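Search tickets Search

Ticket 935 — Door lever sticks, meeting room 2
Opened by: Brittany Campbell
Assigned to: Osvaldo Toledo
Site: Stadeck, ground floor
Status: Waiting on part

Jul 10, 2025, 8:40
Brittany Campbell: The lever on the white door in room 2 doesn't spring back all the way. You push it down, let go, and it stays low. The door then won't latch unless you lift the lever by hand. Lock beeps as normal and the code is accepted. Started sometime this week.

9:15
Osvaldo Toledo: Does it do the same from the corridor side? Also please check if the mat has been moved. Last time it had crept under the door and we took that for a lock fault.

9:52
Brittany Campbell: Corridor side is fine. Mat is out on the floor. Photo attached.

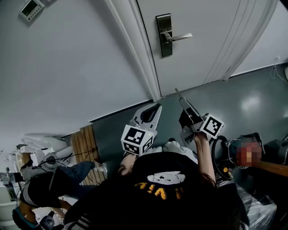

Room 2, door with lock plate and lever, slatted mat on the gray floor.

10:30
Osvaldo Toledo: Thanks. Took the inside lever off. The return spring is weak, and the grub screw was half a turn loose. Tightened the screw and put a little dry lubricant on the spindle. Better, but it still stops short about one time in five. Batteries read fine, left them in.

11:05
Kaisu Miettinen: Can we keep using the room? We have it until Friday.

11:12
Osvaldo Toledo: Yes. Pull the door shut and check it has caught — lift the lever if it hasn't. Please don't prop it open with the mat.

13:20
Osvaldo Toledo: Ordered spring kit from Honkanen, item 521. Pentti Rautiainen has the spare key if the lever gives up before it arrives. The loose cable on the wall by the curtain needs a clip too, will do both in one visit.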